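# Bread basket for a long table - line it, or leave it bare?
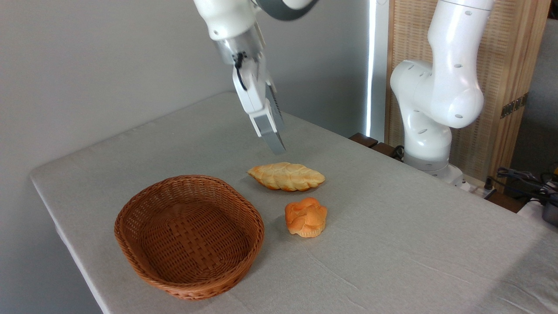

*The basket, one plaited roll and one orange bun on the grey cloth.*

Hi all, long-time reader, first time I've posted in the table settings section. I'm doing a help-yourself lunch at the Draststead hall in February, 40 people, and I've somehow ended up in charge of the bread end of things (I said yes before I'd thought about it).

The basket is a brown woven wicker one, oval, with a rolled rim, and I love the colour of it against the pale cloth. My trouble is I can't decide how to fill it. The plaited rolls are long and the buns are round and knobbly on top, and when I put them in together at home it looked like I'd tipped out a shopping bag. Do I line it with a napkin? Stand the long ones up? Give each kind its own basket? I have 4 baskets the same and could borrow more.

Also, the cloth creases if you so much as look at it, mostly along the front. It's a light grey one from Olutent and I don't want to iron it on the day if I can help it. Any tricks welcome!

Lunch is at 12 and I can get in from 9 in the morning, if that makes a difference.

---

**crumbtray**

Ooh, I like this colour combo, the orange bun looks great near the brown. Don't change the cloth!

I'd line it, yes. Wicker holds on to crumbs like nothing else and you'll be picking them out of the weave with a toothpick for a week. Use a plain napkin a bit bigger than the basket, lay it in on the diagonal and let two corners flop over the long sides. Leave the rim showing at both ends so you still get that nice brown edge.

For the filling, put your plaited ones in first, lying lengthwise the same way the basket runs, and lean them up against one long side. The round buns go along the other side. They'll wobble a bit until it's full and then they hold each other in place. I wouldn't stand the long ones up in an oval basket - tried it once with breadsticks and they fell over every time someone reached in.

Don't fill all 4 at once either. Two out, two in the kitchen under a tea towel, and swap them over when they get low. A half-empty basket looks sad very quickly, and the bread in the kitchen stays softer.

---

**Soren Street Kitchen**

just put them on a board. baskets are a pain

---

**secondhelping**

I've done a few of these and I'd go the other way from crumbtray on mixing. One kind per basket, two baskets of each, one of each kind at either end of the table. People dither less when they can see what they're getting, and at a lunch that size the queue is your real problem. If one kind has seeds or nuts or egg in it you'll want them apart anyway, with a little card.

Agree on the napkin though. I use cheap cotton ones from Yook, I have 13 of them now (there were more) and they go straight in the wash.

For the cloth: put it on a hanger the night before, over a cardboard tube if you've got one, and carry it in like that. Don't fold it again! Once it's on the table, mist it lightly with water from a spray bottle, smooth it out from the middle with flat hands and leave it alone while you do the cutlery. It won't be perfect. Small creases disappear once there are plates on it, and you can put the worst bit at the back against the wall.

One more thing, put your butter next to the baskets and not at the far end. I got that wrong last year and had people walking back up the line with a roll in their hand.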